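Slide 4 — moisture in stored grain (Mimelthorpe trial)

Open with the sampling plan. We drew 608 samples from 8 bins, December only. Cadi Vaughan ran the oven tests; credit her by name. Drying time was fixed at 60 minutes. Skip the calibration curve unless asked.
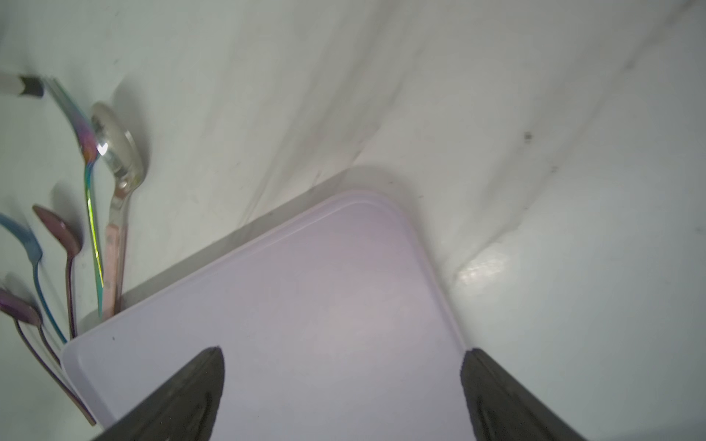 Why sample the core of the bin separately?

Moist air rises through the center and condenses near the top, so wall samples read low.

Next slide: the Rellton bins. Same probe depth, different aeration schedule — say this before showing the plot. Pause for questions, then hand over to Saranya for fan control.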